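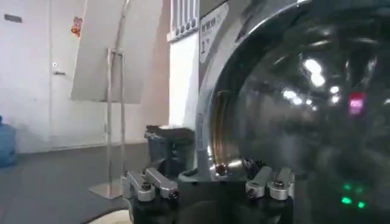
Chapter 3 is on doors, and most of it is on one door, the round one at the front of a washing machine. Students who chose this course for the motors tend to skip it, and then lose marks in the practical when the water arrives on the floor. A drum, a pump and a heater will all forgive a certain amount of neglect. A door has to be shut, and stay shut, and let itself be opened again by a person with wet hands and a bad temper. It also has to look expensive. Get close to a modern one, with its dark grey tint and polished chrome rim, and what you mostly get is the room handed back to you, in this case bright blurred highlights that look very much like ceiling lamps. Older textbooks call this part of the machine the viewing window. We have kept the term, out of respect for the older textbooks.

By the end of the chapter you should be able to name the parts of a front-loading door and say what each is for, find the usual causes of a leak without taking the whole front off, and explain to a customer why the door will not open yet. The last of these takes up more of a repairer's working life than the other two put together. Section 3.4 gives some wording.

3.1 Why it is round

A drum is round, so the hole in it is round, so the seal that goes between the drum and the cabinet is round, and by the time anybody gets to the door the matter has been settled. There have been attempts at squarer ones. The Zulden machines had an outer door with corners, which pleased the people who sold fitted kitchens, but open it and you found the usual round bowl of glass behind, and two surfaces to wipe where there had been one.

The bowl shape earns its keep. It pushes back into the mouth of the drum and stops the washing from crowding into the seal, where a sock can sit between rubber and glass and let out a thin, steady trickle for the whole of a long wash. Run a hand round the seal before closing. Everyone is told this, everyone agrees with it, and the repair firms remain in business.

Curved glass has one drawback that matters to you in particular, as the person kneeling on the floor trying to see in. It shines. A flat pane throws back one lamp in one place, and you can move your head. A curved one collects lamps from all over the room and smears them about. If the glass is tinted as well, you may be looking at a dark mirror with some towels supposedly behind it. Small coloured lights are worse, as a glow on the glass may belong to the machine or to something across the room. Before writing down that an indicator is lit, put your hand between the glass and the rest of the room. If the light goes, it was a reflection.

3.2 Glass, plastic and the rim

The inner bowl is normally glass, thick and heavier than it looks. Clear plastic turns up in outer covers and trims, and behaves differently. It is lighter, it scratches when cleaned with the rough side of the sponge, and it scatters light into a general brightness that makes it hard to judge whether it is clean. Students at Kinsella were once asked to sort a bench of loose parts into glass and plastic by eye. Silviu Gavrilă, who set the exercise, did not publish the scores.

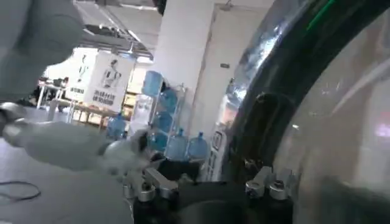
Figure 3.2. Curved transparent shell with a thick black rim and a thin green light strip near the top. Note the white highlights smeared over the clear surface, and how blurred the room becomes through it.

The rim does the serious work, whatever it is made of. It holds the clear part, hides its edge, and on a washing machine it carries the hinge on one side and the catch on the other. A bright rim shows fingermarks and a black one shows dust, and a showroom will have plenty of both. When you are asked to check a door, begin with the rim. Press it gently at several points. It should feel equally firm all the way round, and if it gives near the hinge, the screws want looking at before you blame the seal.

Before you read on

Find a front loader, at home or in a launderette, and sit in front of it for the length of one wash with the lights on. Write down what you can see through the door, and separately what you can see in it. Joar Torvik, reading a draft of this chapter, wrote that his second list was the longer one and included himself. Keep both lists for section 3.3, where the seal comes off.

You will need a torch, a dry cloth and an old towel for the floor. The Stomura door used in the worked repair weighs enough to hurt a foot, so wear proper shoes.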